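4.2 Food and small packaging on the work desk

The second group of items in our coding scheme covers food, drink and the packaging they come in. We treat it separately from stationery and electronics. In the pilot, food was the group on which the two coders (L. Jelínek and D. Trnka) disagreed most often, and most of the disagreement was over packaging. A closed snack bag, an opened snack bag and a used wrapper take up almost the same space on a desk and can look alike from where the chair stands. The three were coded apart in the pilot and are coded together in the main study under "packaged food." Loose food and food in dishes stay in their own code.

The main study covers 40 desks in homes and shared apartments in Dimanbridge, all used for paid work or study on most days of the week. Each desk was divided into four zones before coding. The typing zone is the area between the front edge and the keyboard, together with the keyboard itself. The mouse zone is the area where the mouse is kept, with its pad if there is one. The back zone runs behind the keyboard, including the space under and beside the monitor. The side zone is whatever remains, and on most desks it holds a basket, tray, rack or stack of boxes. Zones follow the position of the keyboard and not the measurements of the desktop, so a deep desk and a shallow desk can be compared without correction.

The zones are easy to apply on a tidy desk. They are harder to apply where the keyboard stands at an angle or has been pushed toward the monitor. In those cases the coder draws the front limit of the back zone along the rear edge of the keyboard as it stands at the time of the visit, even if the user says it is normally somewhere else. Příbuzné or related items that touch two zones are coded in the zone that holds the larger part.

Figure 3 shows a desk with items in all four zones. Packaged food and a small black printed box are in the typing zone, on the user's side of the keyboard, and a sachet with a red logo lies closer to the front. The mouse pad carries an air-conditioner remote as well as the mouse. The side zone is taken up by a wire mesh basket holding packets, a crumpled plastic bag and a zip pouch.

Figure 3. Work desk with packaged food in the typing zone and a mixed-content mesh basket in the side zone. 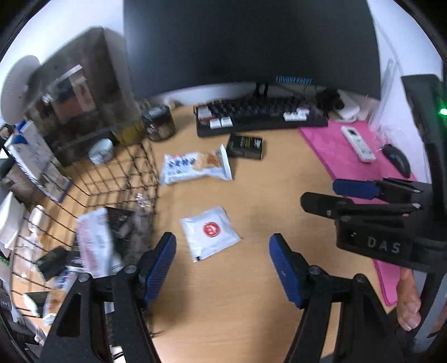
Across the sample, packaged food was found most often in the typing zone and least often in the mouse zone. We had expected the opposite. Earlier work by our group on kitchen tables used for homework suggested that people keep food on the side of the hand they do not write with, and we assumed that a desk would show the same habit, with snacks gathered in the side zone near the basket or tray. The side zone did hold packaged food on many desks, but mainly inside containers, where it was mixed with other things. Food lying in the open was between the user and the screen.

The interviews give a simple account of this. Most participants said that they put food down where their hands already were. Several said that they moved the keyboard back to make room before eating and did not always move it forward again afterward. One participant kept a fixed place for snacks on a shelf within reach and still had two packets beside the keyboard when the visit began at 4 in the afternoon.

The mouse zone needs a separate note. It held little food, but it was the usual place for objects that are picked up for a few seconds and put back, above all remote controls, keys and earphones. A mouse pad seems to work as a tray for these. It has a clear outline, it is soft, and the user looks toward it often. Participants who had no pad kept the same objects in the back zone or in a drawer. We coded a remote control as "room equipment" wherever it was found, following the rule that an item is coded by what it is for and not by where it is.

Containers in the side zone were coded twice, first as a single object and then by contents. The contents were coded only as far as they could be seen without moving anything. This undercounts small items at the bottom of deep baskets, but we preferred it to emptying a participant's basket during a visit. Mesh containers let the coder see more than solid ones do, and part of the difference between the two types in Table 5 must come from that. J. Poulain recoded the side zones of all the desks with the contents left out, and the order of the zones for packaged food did not change.

4.3 Dishes, jars and other items that belong to a meal

Bowls, cups, jars and cutlery were coded as "tableware and pantry items." They differ from packaged food in that each has another place in the home where it would normally be kept, and someone has to carry it there. They are also heavier, and a jar or a bowl on a desk limits where a keyboard can go more than a snack bag does.

These items were concentrated in the back zone. The usual position was beyond the keyboard, beside or partly under the monitor stand. Figure 4 gives a case in which a jar with a black lid and a label in Chinese characters stands on the far side of the keyboard next to a white bowl with blue patterns, while the snack bag, the small box and the folded paper packet are on the near side. The division between the two groups is the keyboard itself. We found the same division, less clearly, on other desks where both groups were present.

There are two possible readings. The first is that users place tall or heavy items at the back to keep them away from their elbows. The second is that the back zone is where things go when they are no longer being used, and that tableware stays there longer because returning it means a trip to the kitchen. The interviews support both. A jar of pickles or sauce was described by some participants as a thing that lived on the desk and was opened at lunch most days. A bowl was more often described as a thing waiting to be taken away. Our visits were too short to separate the two, and the coding scheme records position only.

We also asked participants to estimate how long each tableware item had been on the desk. The answers were rough and we do not report them as times. They were useful mainly for starting a conversation about clearing the desk, which most participants did in one go, usually before a video call or when someone else was coming into the room. Small packaging was cleared first. Jars were moved last, and in many homes they were wiped around and left where they stood.

Figure 4. Packaged food on the near side of the keyboard; jar and bowl on the far side.

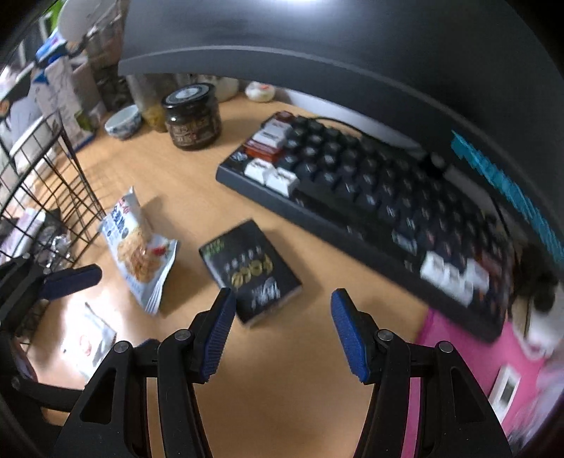 Should a jar that stays on the desk from one week to the next still be counted as clutter?

We count it as an item and leave the word clutter to the participant. In the survey form the coder lists the jar under tableware and pantry items, gives its zone, and then asks the participant whether it is in its right place. The reply is entered in a separate column and has no effect on the item count. Participants were far more willing to call an empty bowl out of place than a jar they were still eating from.

This separation matters for the comparison in Section 5. A desk with many items that are all said to be in their right place is a different case from a desk with the same number that the user wants gone, and advice on storage that looks only at the count will treat them alike. L. Šindelář has argued within our group for a third column, for items that are in their right place only during a meal. We did not add it to the present form, as the visits had already started, but the interview notes contain enough detail to fill it in for most of the tableware.

Small boxes and sachets remain the weakest part of the scheme. They are often printed on all sides, and the coder cannot always tell whether they hold food, medicine, cosmetics or a part for a device. Where the participant did not say, they were entered as "small packaging, contents unknown" and kept out of the food totals.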